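Wristed Needle Driver Practice: Gallery and Notes

Compiled by Nuria Ayele
Stodbridge Skills Lab, bench 12
Last revised 2026-06-30

Introduction

These notes go with the gallery for the needle handling module. The subject is the working end of a wristed needle driver and the curved needle it is meant to pick up, hold and pass through soft tissue. The page is for people who have finished the Calloway introductory sessions and already know the console, the clutch and the camera pedal. It does not cover port placement or draping.

Terms used on this page:

Jaws: the two small parts at the tip that open and close on the needle.
Clevis: the housing directly below the jaws that carries the pivot.
Wrist: everything between the clevis and the top of the shaft, including the pulleys.
Swage: the end of the needle where the thread is attached.
Bite: one pass of the needle through tissue.

Older handouts from May call the clevis "the head" and the wrist "the joint." Both names are still in use at the bench and mean the same parts.

Approach and opening

The driver comes in low and the jaws are opened before they get near the needle. Opening late, with the tip already next to the needle, tends to push the needle along the surface or roll it onto its side. A wide opening is fine at this stage. Narrow it once the needle body is between the jaws.

The two jaws do not have to look alike from every angle. With the wrist rotated, one may show its flat face while the other is seen on edge, and a trainee who judges the opening by the flat one alone will usually misread the gap. Look at the space between them.
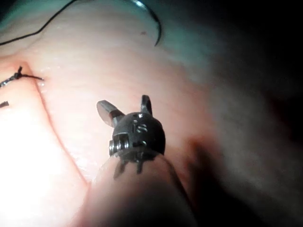
Distance is the next thing to settle. On a pale, moist surface there is little texture to judge depth by, and highlights move when the camera moves. Bring the tip up in short steps and stop between them. If the needle and the jaws both look sharp, they are at similar depth. If one is soft and the other is crisp, they are not, and closing now will catch nothing or catch tissue.

Do not use the tissue as a stop. A tip pressed into the surface leaves a dent that takes a while to fill out, and the dent changes the angle of the next bite.

Picking up the needle

Grip the body of the needle between one half and two thirds of the way back from the point. Closer to the point, there is not enough needle left to drive through. Closer to the swage, the needle turns in the jaws as soon as it meets resistance, and the swage itself is the weakest part.

The plane of the curve should stand square to the jaws. A needle held at a slant can still be driven, but it will leave the tissue away from the intended exit. Fix the slant before the bite. The usual method is to hold the thread lightly with the second instrument, loosen the driver slightly, and let the needle swing until it is square.

Keep the point in view at all times, including while the camera is being moved. If the point goes out of view, stop both hands and bring the camera back first.

Driving the bite

Enter with the point at a right angle to the surface. From there the motion is rotation, following the curve of the needle. Pushing straight ahead bends the needle or tears the entry hole into a slot. Most of the rotation comes from the wrist, so begin with the wrist turned back far enough to have travel left for the whole arc.

When the point shows on the far side, keep rotating until there is enough body to hold. Take it behind the point, never on it. A point that has been gripped goes dull and drags on every later bite. Release the first driver only after the second has closed.

Trainees are asked to log 40 bites on the flat pad before moving to the angled pad. Bites that leave the tissue off the mark are logged too, with the word "off" next to them.

Wrist, pulleys and cables

The wrist is driven by thin cables that run over small grooved pulleys and down into the shaft. Most complaints of "lag" or "stickiness" at the bench come from this area. Check it before each session:

1. Move the wrist through its full range in both directions without a needle.
2. Open and close the jaws at each end of the range.
3. Look at the cables where they leave the pulleys. A frayed strand or a slack loop means the instrument comes off the bench.
4. Look between the pulleys for dried material. Rinse, do not scrape.
5. Check any sleeve on the shaft for splits.

Small markings on the metal are normal. New scratches across the jaw faces are not, and should go in the log with the instrument number.

Bench stock

Practice pads are the Sostik soft type, item 760, kept in the sealed bin under the bench. Close the bin after taking a pad out. Pads that dry out go stiff at the edges and the bites no longer mean much. Spray with water as needed.

Needles are counted out and counted back in. Do not leave one in a pad. Bent needles go in the sharps container, however slight the bend.

Session records are kept in Citeck under the bench number. The log for this bench holds 1000 entries and then rolls over, so export your own before the end of the module. Export is under Records, then Save As. Use your initials and the bench number as the name.

Corrections to these notes go to Nuria Ayele, on paper in the tray at the Stodbridge bench or as a comment in the Citeck record.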